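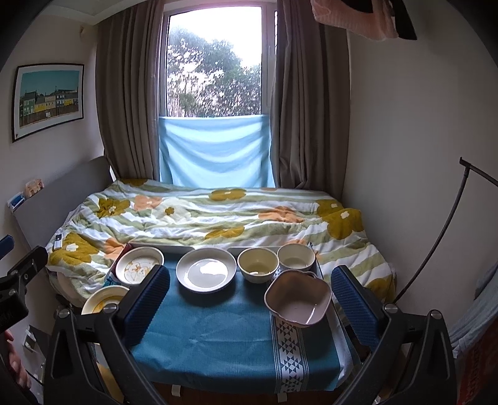

SORASGATE, 21/10/2024

Menaka Khondokar talks with her hands, so for the first ten minutes the gripper is going everywhere. Open, shut, open. She's holding it like a hedge trimmer. "Sorry. You get so you forget it's on the end of your arm."

She collects demonstrations for Niro, a small outfit that trains robot arms on household jobs. Dishes, mostly, this month. Her target is 500 usable takes and she has 400 in the bag. The robot itself is somewhere else entirely. She's met it twice.

So what is a demonstration? "Me doing the thing. Over and over. I pick up a bowl, I put it on the tray, I let go, I start again. Camera's on the tool so it sees what the robot's going to see. Two fingers, same shape as the ones on the arm, same pads. If I can't do it with two fingers then the robot hasn't got a chance, has it."

Before Niro she drove arms remotely at Siriwardena, a warehouse job. Headset, two controllers, an arm in the next building. Which did she like better? Long pause.

"Remote is easier on your back. Harder on your head. There's a lag, tiny, but you feel it, and you start moving like you're underwater. Then the robot learns to move like it's underwater. We had one arm that stopped dead over every box because I always stopped dead over every box. I was checking my depth! It thought that was part of the job."

With the hand-held tool there's no lag, and she can feel when a rim starts to slide. The drawback is that she can do stuff the arm can't. Twist too far, reach round corners, go too quick. Takes like that get thrown out. On her worst day she recorded 112 and kept 92, and she still sounds annoyed about the ones that went.

"Wrist angles. Every one. I was tired and I was cheating."

Why a bedroom? Why not a nice clean lab with a proper counter? She laughs. "Because people have bedrooms. People put a table where it fits. They've got a flowery duvet and a picture on the wall and a towel hanging up, and the robot has to find the plate anyway. If it only ever saw a gray counter it would fall to bits the first time it saw a patterned cloth."

The dishes are picked to be awkward. A wavy-edged mauve bowl is her current enemy. Flat plates are bad in a different way, you have to get one finger under the rim and there's no room between the rim and the cloth. She tilts some of them on purpose. Leans one against another. "A stack from the store is boring. Nobody's table looks like that after dinner."

And the pads matter more then you'd think. The blue ones have ribs, and she says glazed stuff used to shoot out of the smooth ones she had in April. Two weeks of takes, most of them no good to anyone. She'd like softer ones still. She has asked. She will ask again.

Does she practice? Yes. First few goes at any new dish never get recorded. She wants one clean line in, a small stop, close, lift, and no fiddling. Fiddling is the thing she comes back to three or four times. New collectors fiddle. They nudge a bowl straight before they grab it, don't even notice they've done it, and then the arm goes around nudging everything.

"But I do want some mistakes in there. Good mistakes. You miss, you back off, you go in again. If it never sees me miss it doesnt know what to do when it misses."

Niro's next job for her is a drawer set with Sustura, mixed, part hand-held and part remote. She hasn't seen the drawers yet. Hopes they have proper handles and not those little cut-outs.

Last thing, I asked if she does the dishes differently at home now. She looked at the gripper, closed it, opened it.

"Thumb and one finger. My sister says I look like a crab."

Then she wanted to get on. She had the mauve bowl to do again.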